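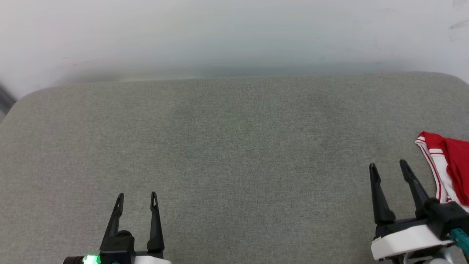 A new table top for the sewing room

Home | News | What's On | Join In | Find Us

Well, the big table at Luslow has its grey top at last, and I'm so pleased with it! It's a felty sort of fabric with a lovely speckle, and the corners are nicely rounded (my hips are grateful, after years of bashing into the old ones).

Kelechi Ibrahim stretched the cover on over 4 evenings and I mostly passed him things. The money came from the November fair, where we took £155 on cakes alone – thank you to everyone who baked, and to Omolara for the ginger loaf, which I never got a slice of.

Quilting is back on Wednesday at half past six. Please bring your own scissors, and keep irons on the side bench. Hot drinks too, please! I still want to touch up the scuffs high on the white wall, so if you have half a tin of white emulsion going spare, let me know. Temitope has the key if you'd like a look before then.

Uchenna Abubakar

We use cookies to remember your settings. Accept | Manage
Contact us | © Luslow Sewing Room | Back to top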